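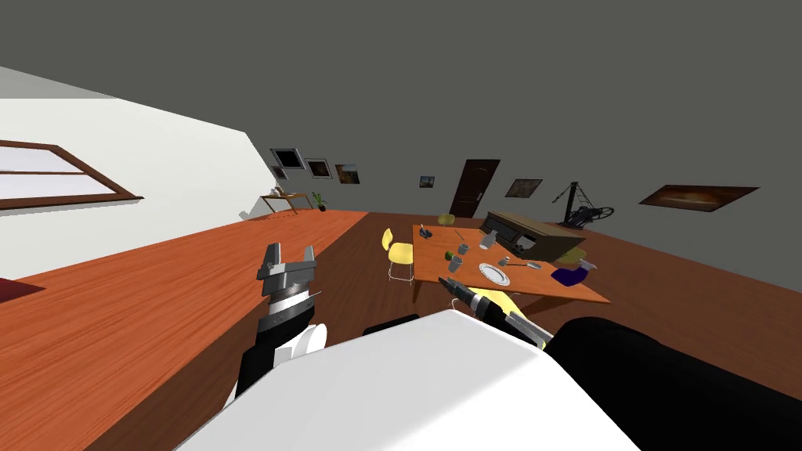
Dining room scene in the Hesel simulator, right arm toward the table

Hesel trial - review meeting, minutes

Present: Tincuța Matei (chair), purchasing, two from the arms bench, software, me on notes. Fernau rep on the phone for items 2 and 3 only. Started late, room was double booked.

1. Last minutes
Agreed. One fix, the license quote was for the Brendmont site only and not both sites. Corrected copy is in the folder.

2. Where the trial stands
Hesel sim package from Fernau, on trial until end of March. Installed on 2 machines at Brendmont, third one still waiting on a graphics driver. 224 runs logged so far, all in the dining room scene, all table clearing tasks. Target was 500 before we decide. Tincuța asked if we get there in time. Software says yes if the third machine comes up this week, otherwise tight.

Arms bench likes the scene. Plate, spoon, cups, bottle, bowl, the apple, big box at the far side of the table - enough clutter to be a fair test. Small cups are the hard ones. Spoon next to the plate is worse, grasp planner keeps going for the plate rim. Wants to know if that is our planner or their contact settings. Fernau to say, see item 3.

Camera view came up again. In the default view the room sits on a tilt and the robot's own white body fills the lower middle. Software says leave it, our code doesn't care about level. Arms bench wants a level view as well for people checking runs by eye. Settled on both, if the license allows a second view at no charge.

Left arm not used in any run yet. Purchasing asked why we are paying for two. Reply was that the two arm tasks come in the second half of the plan, and the price is the same either way. Purchasing wants that in writing.

3. Questions to Fernau (rep on phone)
- Contact settings: friction on the small items can be changed per object, rep will send the page of the manual. We had not found it.
- Other rooms: kitchen and a workshop scene are in the full license, not in the trial. Tincuța asked for one of them for a week. Rep will ask.
- Chairs: can they be moved between runs? Yes, by script. Can the table be swapped for our own model? Yes but import is "a bit fiddly", his words.
- Gripper: can we load our own in place of the one on the right arm? Needs the support tier. Price to follow.
- Second view: thinks it is included, will confrim.
- Crashes: 11 reported by us, rep had seen only some of them. Software to resend the logs. He dropped off the call after this.

4. Cost
Purchasing went through the quote. Single site license is ok for this year's budget. Support tier is not in it. Some back and forth on whether we need support at all. Arms bench says yes for the gripper import, software says they can manage without. Not settled. No one wants to sign before the crash logs are answered.

Matei raised training time. Two new starters would need it, the Hesel course is online and short but the exercises dont match the current version of the menus. Software will write a one page cheat sheet instead.

5. Actions
Software - resend crash logs to Fernau, driver on third machine, cheat sheet
Arms bench - list of failed grasps by object, cups and spoon first
Purchasing - get the support tier price and the two arm point in writing
Tincuța - chase the extra room and the second view
Me - put run log somewhere everyone can open it

6. AOB
Someone is needed Saturday to restart the overnight batch at Brendmont if it stalls. Arms bench will sort it out among themselves.

Next meeting same time, smaller room. Closed 4:40.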